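Golura Home Help > Kitchen & Pantry

How do you store soda cans so they don't roll everywhere?

Posted by flindetti_fan, September 2023

Hi all! We keep a drinks table for when people come over, and it has gotten out of hand. Cans of Sprite, Fanta, a couple of beers, some imported ones my sister-in-law brings, and then glasses and snack packets on top of all that. I bought one of those lavender plastic baskets with the round holes (it's a Plivis one, $3 at the Lacson outlet by us) thinking I'd just toss everything in.
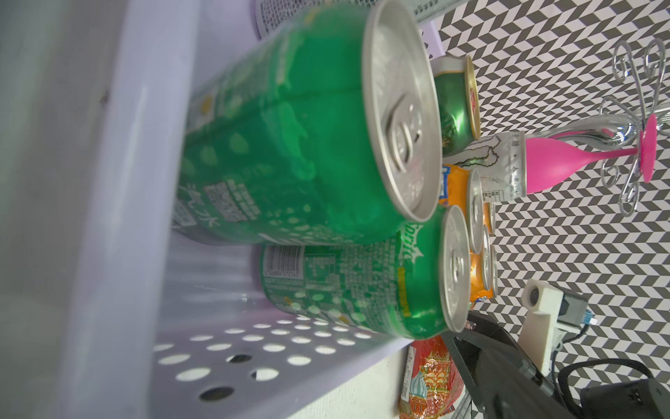 My problem is that cans end up on their sides and then anything I put in next won't sit flat. I also have a pink wine glass that I'm scared to leave anywhere near them. Do you stand them up? Lay them down? Is there a divider I should buy? I'd like to keep it cheap, and I'd like to be able to carry the whole thing out to the porch in one trip.

pantrymoth50

Stand them up!! I fought with this for a whole summer. Lying down only works if you have a rack with a lip on the front, and in a basket they just shove each other around every time you grab one. What I do:

Take everything out first, snacks and glasses too, and put the glasses on a different surface entirely.

Start in one back corner and go along the wall of the basket, tabs up. The sides hold the first row for you.

Keep the same kinds together. I put green cans at one end and orange ones at the other, and the odd ones (tall cans, beer) toward the back where they don't block anything.

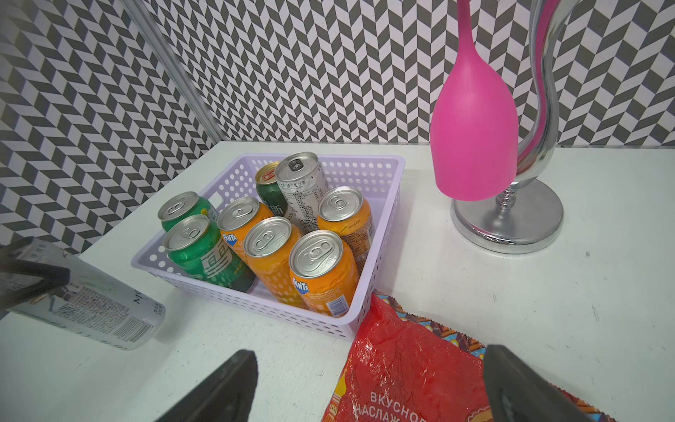 Fill the front row last and push it snug. If there's a gap left over, a folded dish towel takes up the slack so the end can doesn't lean. I skipped the divider. I did look at them once and they were 40 dollars, no thank you.

For the porch, carry it with both hands underneath. The handle holes are fine for an empty basket but cans are heavy, and I don't trust thin plastic that much.

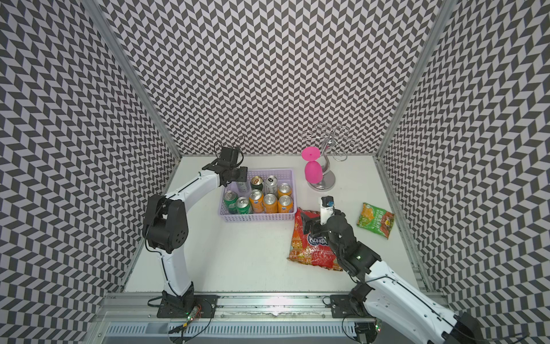

Oh, and wipe the tops before you set it out — mine get dusty in the pantry and people drink right from the can. A basket with holes is nice for that part too, you can rinse it in the sink and let it drain.

goluragreg

just use a cooler

marble_rye

Agree with pantrymoth on standing them up. I'd only add that the tall skinny cans tip easier than the regular ones, so wedge those between two fatter cans or against the side. And your wine glass should go back in the cabinet until someone wants wine, I've lost too many that way.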